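**Shared Furniture and Study Space Use in the Clesov Residence Hall**
Final report, Residential Environments course
Submitted Jun 15, 2021

## 1. Background

The Clesov hall houses 300 students on four floors. Each floor has a common room intended for both study and social use. In the fall, the housing office asked our course to examine why students reported a shortage of places to work while the common rooms were often less than half full.

Earlier work on the hall, carried out for the Kedia renovation plan, looked only at lighting and noise. Furniture was left out of that plan. Our group chose to study tables, as they were named more often than any other item in the comments sent to the housing office.

## 2. Method

We used a written survey and a set of scheduled observations. The survey was placed in every mailbox and remained open for two weeks. A total of 73 residents returned it. Observations were made in all four common rooms in the morning, in the late afternoon, and after dinner. Observers recorded which tables were in use, for what purpose, and how long each person stayed.

Residents who returned the survey were also asked to rate three table types: a small round table, a long shared table, and a rectangular table of medium size. No prices or maker names were shown, so that cost would not affect the ratings.

## 3. Findings

Of the residents who answered, 40 said that they preferred to study in their own rooms. The most common reason was a lack of surface area. The round tables now in use hold one open laptop and one notebook with comfort, and a second person must place books on a chair or on the floor.

The rectangular type received the highest ratings on every floor. Respondents wrote that a straight edge made it easier to sit side by side and to divide the surface fairly.

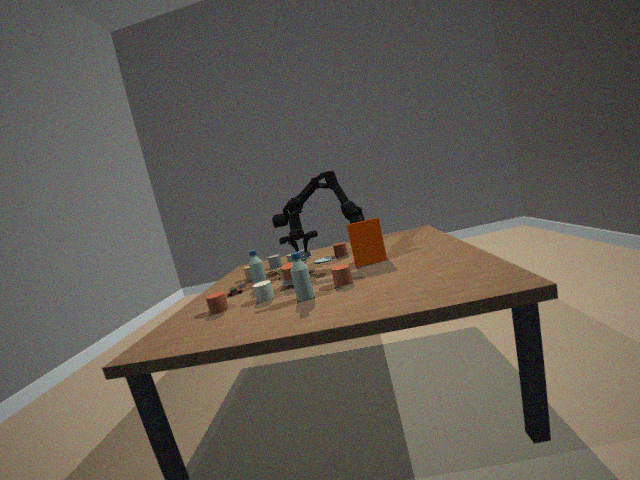 *Figure 1. Rectangular table with a brown wooden top and dark legs, computer rendering.*

The long shared table was rated well for group projects and poorly for reading. Several respondents stated that they would not sit at a long table if a stranger was already there. This agrees with our observations on the second floor, where the one long table was used by a single person for most of the evening.

Table height drew few comments. Wobble drew many. We tested every table in the four rooms by hand and found 13 that rocked under light pressure. Most of these stand on the third floor, where the floor covering is uneven near the windows.

## 4. Limits of the Study

Attendance in the hall was lower than in a normal year, and the results may not describe a full building. The survey did not reach residents who had moved out during the winter. Observations were not made on weekends.

## 5. Recommendations

1. Replace the round tables on the first and third floors with medium rectangular tables before residents return in August.
2. Keep the long table on the second floor and reserve it for groups in the evening.
3. Fit adjustable feet to all tables that rock. The Riis catalog and the Sisau catalog both list suitable parts.
4. Repeat the survey after one full semester, with a separate section on power outlets.

Survey forms and observation sheets are held by the course office.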